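Prirora is hiring two part-time catering assistants for its lunch room in Wedutley. Start date is as soon as you can manage.

**The work**

- Set out and clear lunch, weekdays 10:30 to 2:30
- Wash trays, wipe tables, restock cups and napkins
- Sign for the bread delivery from Beneš 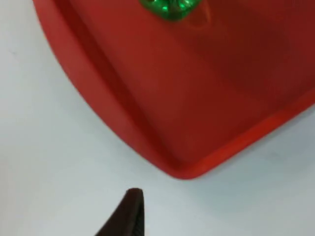 *Red tray, lunch room*

**What we ask**

You can stand for a full shift and lift 26 pounds. A food handler card is required before your first day. Kitchen experience helps but we will train you. Shifts can be swapped with the other assistant if both of you sign the sheet.

Lunch and shoes are provided. Parking is free in the Bendedel lot, entrance on the north side.

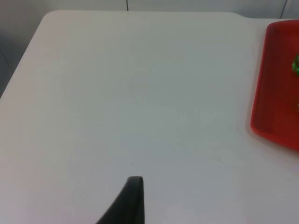
Svetozár Jurčo adds that the Friday shift often runs fifteen minutes over, and that the extra time is paid.

**To apply**

Bring a resume to the front desk or call extension 254. Please quote job number 3000. Applications close Tuesday, February 24, 2026.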